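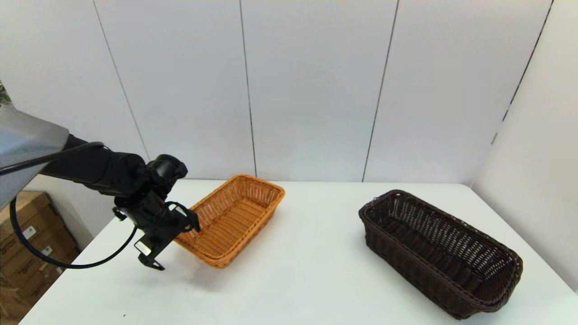
I have never understood why a bread basket needs a lid, a liner, a label and a story about somebody's grandmother. The Trultuscombe basket sale gets 617 lots through the hall every November, and nearly 40 of them this year were sold as bread baskets, most at prices that made me put my hands back in my pockets. What I'd want on a table is closer to these two: a light tan one with rounded corners, a thick rolled rim and a tight weave, and a bigger dark brown one in an open lattice with a braided band along the top. The tight one I would trust with a sliced loaf. The open one will drop crumbs through its gaps on to whatever is underneath, however handsome the seller says it looks.

I went round on the Friday with a notebook and no plan to buy. The notes are in the order I came to things.

Lot 3. Described as "a farmhouse essential". I grew up on a farm and we kept the bread in a tin.

The Farah stall. Rolls stacked in shallow trays, very pretty, and a card saying the willow "lets the crust breathe". I asked what that meant and was given a leaflet. The leaflet said it again.

Ostik seconds table. The best value in the hall, if you check the bases. Press with your thumb in the middle and see how far it gives. Two I tried were sound, and one creaked like a stair.

Hutus picnic hampers. Leather straps, brass pins, room for four plates and hardly anything to eat off them. I'm told they sell very well as wedding presents - I can believe it, as the giver never has to carry one.

The mending corner. The only part I'd go back for. A broken rim can be rebound in an afternoon by someone who knows how, and it costs less than a new basket from the next aisle. There was no queue.

Last updated: November
Shares 40 | Comments 3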